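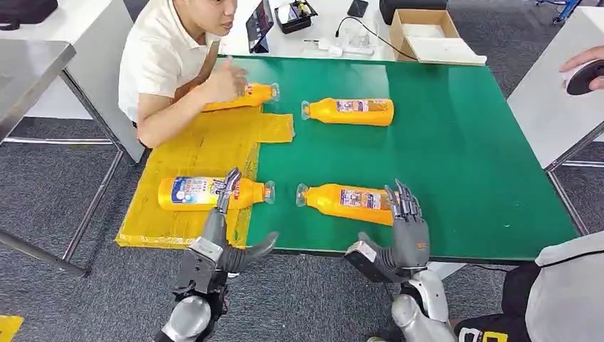
Work on the two-armed robot at the Gatstead shared workshop has moved from assembly to handling practice. Members of the Turo project group now meet every Wednesday in the main room, where the machine is being taught to pick up plastic bottles lying on their sides and set them down again in a marked area.

The group chose bottles for the first exercise after a short trial with wooden blocks. Blocks proved too easy to hold, and the fingers closed on them in much the same way each time. A bottle on its side can roll, and its narrow neck leaves less room for error when the hand comes in from the wrong end. The same type of bottle is used throughout, so that results from one evening can be compared with those from the next.

Two table surfaces are in use, one green and one yellow. Both have a shine that caused difficulty for the vision software under the ceiling lights. Members of the group have since adjusted the exposure settings, and the coverings will be kept until the end of the current series. A matte cloth has been ordered for the one that follows.

Each practice evening is planned for some 200 attempts, divided into short runs. One member stays seated at the table to reset the bottles and call out the start of each run, and a second member stands ready to stop the arms. The workshop's safety rules require both positions to be filled whenever the arms are powered. Loose cables on the work surfaces should be moved back before a run begins.

The control program, known within the group as Lill, is in its third version. It corrects a fault that made the left thumb close late. The wrist mounts are also under review, and replacement brackets will be cut at the workshop if the present ones continue to work loose.

Members who wish to take part are asked to complete the powered equipment briefing first. The next briefing begins at 7 p.m. and is limited to five places. Names may be entered on the sheet beside the tool store. The Fasilard room remains available on the same evening for members working on other projects.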